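**Re: [stendwood-laundry] Changes to the machines on the ground floor**

Hi Ginette,

Thanks for writing this up. I went down and looked at the row before answering, so some of what follows corrects what I told you in January.

Cycle times first. The colour of the digits doesn't mean anything. They are green whether a machine is waiting or running, and I've had neighbours ask me if green means free. It doesn't. The way to tell is the door. Anyone who has emptied a machine should leave the door open, both so the next person knows and so the seal can air out. The normal warm wash is 39 minutes if you don't add the extra rinse. I would put that number on the notice, as people keep coming back at half an hour and standing there.

On the powder, I agree with you. Please ask everyone to stop setting boxes and caps on the metal ledge that runs along the top of the controls. Powder gets down into the panels, and it cakes once it's damp. There is a shelf by the sink for that. Liquid is no better, it runs along the ledge and drips on the next machine over. If you spill, wipe it up with a plain damp cloth. The grey scouring pads should go in the garbage. They leave marks on the white surfaces and won't do the metal any good either.

You asked where the load limits are written. The black plate on the side of the tall machine has a lot of fine print on it and I doubt many of us have ever bent down to read it. I'd sooner have the limits in large type on the wall. I can do the lettering if you send me the wording. Clomik confirmed over the phone that duvets are fine in the big one, one at a time, but rubber-backed mats are not to go in any of them.

Prices stay as they are until the Fontes contract is up. A card with 2 dollars left on it will not start a wash, and the machine won't tell you why. It just sits there. Top up at the Haron office before you carry everything downstairs.

Two smaller things:

- The lost sock basket is full again. I'll put it out by the mailboxes and whatever is left after a week goes to the rag bag.
- Please check pockets for tissues. I spent a good part of my evening picking lint out of a filter that I had cleaned the same morning.

I can't make the next meeting but I'm happy for you to read this out.

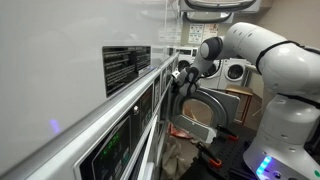 *by Hertta Kettunen, Stendwood tenants' list, October 2024*

Ginette Langlois wrote:

> Hello all,
>
> I'm redoing the laundry room notice and would like comments before I print it. So far I have: no overloading, take your things out promptly, no detergent left on top of the machines, doors open when you're finished.
>
> Does anyone know how long a normal wash takes now? The old notice is out of date. I'd also like to know where the load limits are posted and whether the prices are changing.
>
> I can print colour at work, so if you want anything larger than letter size, let me know.
>
> Ginette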